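Stop grading the robot club on trophies

Posted in Opinion

Quick one this week, I have a bus to catch and a stack of permission slips to sign. But I have been chewing on this since the August parents' evening and it's going up whether it's polished or not.

The question came from the back row. "So what did they win?"

Fair question. The answer is nothing. The Rewi club entered no competition this year, and that was my decision plus Manaia Maihi's, and we would make it again. Some of you are cross. I know, I've read the emails. One was very long.

So let me say why. Competition season eats a club. I ran teams for years and I know exactly how it goes. The rules drop, two kids read them, the same two kids build the thing, everybody else makes posters. By the last month you have one driver and one coder and a dozen spectators in matching shirts. The spectators have a nice time. They learn how to cheer. Then the coder graduates and takes the whole club out the door with her, because not one line of it was written down.

Our club has 30 students. I want 30 students who have had their hands in the work.

What we do now is boring to watch. Sorting, mostly. Picking a thing up and putting it where it goes, with two arms, and then doing it again from a different starting layout. Gerrit Michiels calls it "the sock drawer curriculum" and he means it as an insult, and I've started using it on the sign-up sheet.

The project is called Lullach (the students named it, don't ask me). The job sounds like something for a toddler. Colored cubes, get each color together with its pair. A toddler can do it. That's the part parents get stuck on - why is my sixteen year old doing a toddler's puzzle with expensive equipment?

Because try it! Try writing down, in steps a machine can follow, how you know which way a cube is turned. Which arm should go for it. What happens when both arms want the middle. Adaeze Ekpo spent most of a term on that last one. She started out with a rule that fit on an index card and ended up with four pages, and then threw away three of them. I have sat through a lot of trophy ceremonies and never seen anybody learn as much as she did in the throwing away. 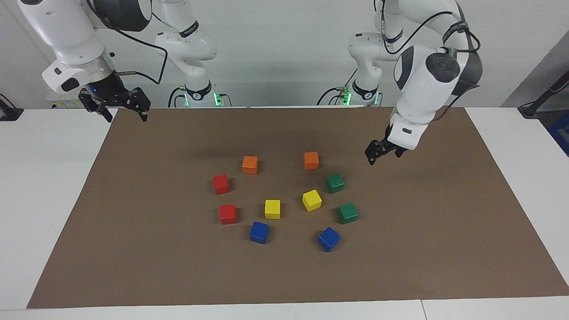 Lullach layout with the pairs spread over the mat, both grippers empty.

Look at how ordinary that is. Blocks on a mat. None of them touching, a few turned at odd angles. The angles matter more than you'd think. Line every cube up square and you can fake it, you can write code that only knows one answer. Twist a couple and the faking stops. The students set the layouts for each other now and they are merciless about it, far meaner than any judge I ever met.

And there's a log. Every attempt gets a line in it, good or bad, with initials. We passed 3779 lines before the break. I'm prouder of that number than of anything in the glass case by the front office. Most of those lines are failures. "Dropped." "Missed, too far left." "Picked up wrong one??" One just says "no." But a new kid can open the log and find out what's already been tried, and the new kid this spring did exactly that, fixed something two older students had given up on, and was insufferable for a week. Good for him.

Now the other side, since I said I'd be fair.

Fletcher Te Moana, who coaches over at Grakel and whose teams win a lot, thinks I'm wrong and told me so over a very bad coffee. His case: deadlines teach. Kids who would fiddle forever will finish if there's a date and a crowd. He's right about that. We had 3 students drift off because there was no finish line, and I didn't see it untill they'd stopped coming. That's on me. He also says a trophy is how you get money, and he's right about that too, annoyingly. Nobody funds a logbook.

So yes, deadlines. We've added some. Every 8 weeks each group shows the rest of the club what they've got, working or not, and takes questions. No scores. Min-kyu Yeon asked if there could at least be snacks, so there are snacks. Attendance at these is suspiciously good.

But I'm not moving on the scores. A score tells you who was ahead at one moment on one afternoon. It says nothing about who could rebuild the thing on their own next year. And I've noticed what scoring does to the quiet ones - they hand over the keyboard. Every time. There's a clock running, somebody else is faster, they slide the keyboard across and they don't get it back. In the current setup you can't slide it across, you have your own attempts to log and your initials are on them.

Do I think every club should drop competitions? No. If yours works and most of the kids are touching the robot, great, carry on. Just go count hands one afternoon. Stand at the back around 4 pm and see who is doing and who is watching. If it's the same two doing it as last month, you've got a team and an audience.

What I'd ask from parents is smaller. Ask a different question at dinner. Skip "did it work." Try "what did you change." You'll get a shrug the first time. Ask again. My guess is by the third go you'll be hearing about gripper fingers till the plates are cold, and you'll regret it, sorry in advance.

As for money, the Fletari grant form is half done on my desk and there's a box in it labeled "awards and recognition." I've written "see log." We'll find out how that goes over. Manaia thinks I should at least attach the best page.

Bus. More next time, probably on why we need a second cupboard. If anyone has a cupboard, email me.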